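4.3 Rahmenprofil abdichten und Verglasung einstellen

Die Arbeiten in diesem Abschnitt setzen voraus, dass der Blendrahmen der Serie Faseo nach Abschnitt 4.2 verschraubt und ausgerichtet ist. Zulässige Abweichung vom Lot: 1,5 mm je Meter.

1. Schutzfolie vom Rahmenprofil abziehen. Klebereste mit Reiniger Imora entfernen, keine Lösemittel verwenden.
2. Falz auf Späne prüfen und aussaugen.
3. Dichtband Barrera umlaufend einlegen, Beginn oben in der Mitte. Band nicht dehnen. Stoß stumpf ausführen und verkleben.
4. Tragklötze 100 mm von der Glasecke entfernt setzen.

Hinweis: Bei Rahmenbreiten über 1.295 mm ist ein zusätzlicher Distanzklotz in Feldmitte erforderlich.

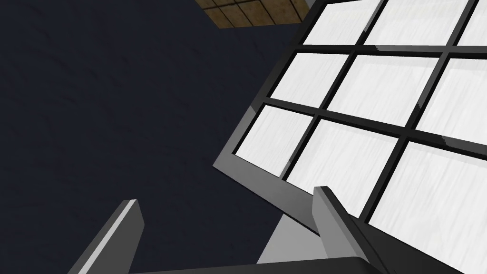

5. Glasleisten einsetzen, zuerst die kurzen, dann die langen Seiten. Leisten mit Kunststoffhammer eintreiben.
6. Flügel schließen und Andruck mit einem Papierstreifen prüfen. Lässt sich der Streifen ohne Widerstand herausziehen, Schließzapfen um eine Raste nachstellen.
7. Anschlussfuge außen versiegeln. Aushärtezeit laut Gebinde einhalten.

VORSICHT
Quetschgefahr beim Einsetzen der Scheibe. Elemente ab 1.081 mm Höhe nur zu zweit und mit Saughebern bewegen. Sauger vor jedem Hub auf festen Sitz prüfen.

Ersatzdichtungen sind unter der Bestellnummer 3389 bei Komenley erhältlich. Bei der Bestellung Profiltiefe und Farbton angeben. Das Typenschild befindet sich im Falz oben links.

Weiter mit Abschnitt 4.4, Beschlag einstellen.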